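**Geltari kitchen pack for Uvenau sim – worth buying?**

**tbrandt_lab** – Jan 22, 2020
We run Uvenau for pick-and-place practice and want more clutter than the stock cubes and cans. The Geltari pack is 500 for a one-year seat. Has anyone used it for longer than the trial?

**marlpit**
Had it since May. Good object variety for the money. The wrist view is what sold me, since you get odd shapes close up with other things behind them.
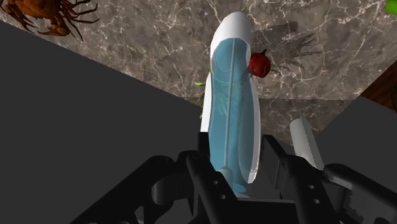 *Wrist view, Geltari kitchen pack. Crab at upper left.*

The marble counter is the hard one. The veining is busy and our segmentation model did worse on it than on any plain top. For us that was the point of buying it.

**odd_torque**
I returned mine. Contact on the thin-walled items was poor with the default settings and I spent 12 hours tuning friction before I quit. The Vonunine pack costs more but grasps worked on install.

**marlpit**
Which physics step were you on? Under version 3 the default was too coarse. Ours behaved after we halved it.

**odd_torque**
Version 3, yes. I still don't think a buyer should have to find that in a forum. It isn't in the manual.

**tbrandt_lab**
Fair point. How are the fixed cameras? We need the arm and the counter in the same view, and the Prajapati set we tried only had top-down.

**marlpit**
You can place them where you like. I keep one low on the base side. It gets the arm base, most of the counter and whatever is being carried.

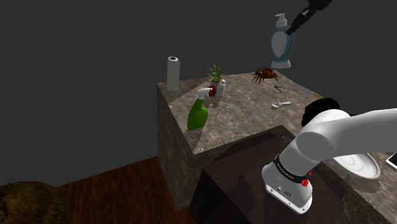
Lighting is dim out of the box, so raise it if your real bench is bright. Layouts save to a plain text file – easy to edit by hand. I have 17 saved and they all load without trouble.

**kestrel9**
Disagree on variety. Lots of food and bottles, very little cutlery. If your real task is sorting forks, look elsewhere.

**tbrandt_lab**
Ours is mostly bottles, so that's fine. I'll start the trial with the smaller step and post grasp numbers when I have them.

**odd_torque**
Please include the thin-walled items. I'd like to be wrong about those.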